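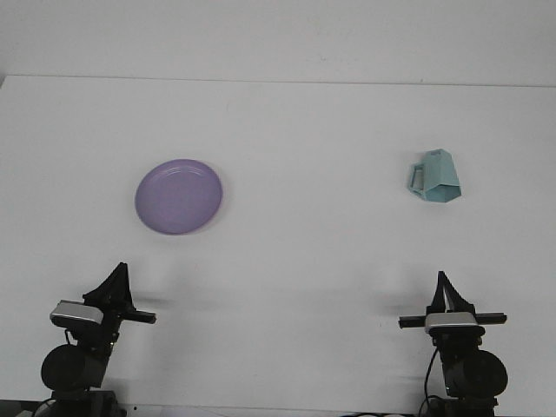 From the Graludeo Health Encyclopedia
Entry by the Chettiar Eye Center editorial staff
Last reviewed: March

Angle-closure glaucoma

Angle-closure glaucoma is a form of glaucoma in which the outer edge of the iris blocks the drainage channel of the eye. Fluid made behind the iris can no longer leave the eye at the normal rate, and pressure inside the eye rises. The condition may be acute or chronic.

Signs and symptoms

An acute attack causes eye pain, blurred vision, halos around lights, headache and nausea. The pupil is often mid-sized and reacts poorly to light. The chronic form may cause no symptoms until side vision has been lost.

Risk factors

Risk rises with age and is higher in farsighted people, whose eyes tend to be shorter. Women are affected more often than men. Some cold remedies and other drugs that widen the pupil can set off an attack in a narrow eye.

Diagnosis

The angle is examined with a mirrored contact lens, a test called gonioscopy. Pressure is measured separately – a normal reading does not rule out a narrow angle.

Treatment

Acute attacks are treated with drops and oral or intravenous drugs to lower pressure, followed by laser iridotomy, a small opening made in the iris. Removal of the lens is an alternative in some patients.

Regional screening

The Girkoddale eye survey examined 558 adults by gonioscopy. Narrow angles were recorded in 58, of whom 20 were referred for laser treatment.

See also: Open-angle glaucoma; Cataract; Mellell chart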